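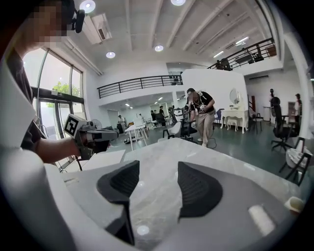

Salt Dough Ornaments and Prints: Tips for the Kitchen Table

Updated 29 June 2022

Salt dough costs almost nothing and keeps children busy for an afternoon. It also cracks, puffs, browns and goes soft in the attic if it is handled carelessly. These are the notes we keep taped inside the craft cupboard, typed up and put in some kind of order.

The basic dough

Two cups plain all-purpose flour
One cup fine table salt
Three quarters of a cup of lukewarm water, plus a spoonful or two held back

Stir the flour and salt together dry. Add the water a little at a time and stop when the dough holds together. Knead for ten minutes. Most people quit after three, and the dough is still grainy at that point. It should feel like an earlobe and leave your hands nearly clean.

Do not use self-rising flour. It swells in the oven and you lose every detail. Coarse salt leaves pits. If coarse is all you have, run it through a blender first.

A batch this size makes around 20 ornaments cut with a small cookie cutter, or four handprint plaques and a few scraps.

Rolling and cutting

Roll on parchment paper and leave the pieces where they are. Peel away the extra dough from between them, then lift the whole sheet onto the baking tray. Moving soft shapes by hand stretches them, and a stretched star never goes back to being a star.

A quarter inch is the right thickness. Thinner pieces curl. Thicker pieces stay damp in the middle and crack weeks later. Two paint stirring sticks, one on each side of the dough, will keep the rolling pin level.

Make the hanging hole with a drinking straw before baking. Keep it a good half inch from the edge, and make it a little bigger than you think you need, as it closes up.

Smooth the cut edges with a damp fingertip. Damp, with no drips. Standing water turns the surface to paste and it dries rough.

Handprints and footprints

Press the palm first, then each finger, working outward. Small children tend to dig in with their fingertips, so put your own hand flat on top and do the pushing yourself.

If the print comes out badly, ball up the dough and roll it again. You can do this four or five times before it starts to dry out.

For babies, do feet. A sleeping baby will let you take a footprint. Hands stay in fists.

Scratch the name and the year on the back with a toothpick. August is when we do ours, before school starts, and without the year we could not tell one from the next.

Leaves, lace and other textures

Lay a fern or a maple leaf vein side down and roll over it once. Lift it by the stem. Dried leaves crumble and stick, so pick them the same day.

Old doilies, burlap and the bottom of a strawberry basket all leave good patterns. Rubber stamps work if you dust them with cornstarch. Flour cakes up in the fine lines.

Drying

Low and slow is the rule. Set the oven to 200 degrees Fahrenheit and leave the pieces in for three hours, turning them over halfway. Large plaques need longer. If they begin to puff, prop the door open with a wooden spoon and turn the heat down as far as it goes.

Air drying works too, but allow 100 hours at least and turn the pieces morning and night. In humid weather it takes longer than that. A wire rack helps.

Tap the back with a fingernail. A dull sound means there is still moisture inside. Put it back.

Let everything cool in the oven with the heat off. Pieces pulled straight onto a cold counter are the ones that split.

Painting

Wait a full day after baking. Acrylic craft paint is best. Washable school paint stays chalky and comes off on fingers, and watercolors soak in and soften the surface.

Put on a coat of white first if you want bright colors. The dough is cream colored and dulls yellow and pink especially.

Thin coats. Let each one dry for 40 minutes before the next. For leaf prints, brush brown paint over the whole thing, then wipe it off with a damp rag. The color stays in the veins.

Sealing

Unsealed salt dough pulls water out of the air and goes soft — this is what ruins most of it. Seal the front, back, edges and the inside of the hole. Two coats of clear acrylic varnish, matte or gloss, is enough. White glue thinned with water looks fine at first but turns tacky in summer.

Tie the ribbon on last.

Repairs

A clean break can be fixed with wood glue and a rubber band left on overnight. Fill hairline cracks with a paste of flour, salt and water, dry it in a low oven, and touch up the paint. This only works on pieces that have not been varnished.

Storing

Wrap each piece in tissue and pack them in a tin or a lidded plastic box. Cardboard lets in damp and mice, and mice will eat salt dough.

Keep it away from dogs as well. The amount of salt in one ornament can make a dog very sick, so hang them high on the tree.

Leftover raw dough lasts three days in the fridge in a zip bag. It will be sticky when you take it out. Knead in a little flour.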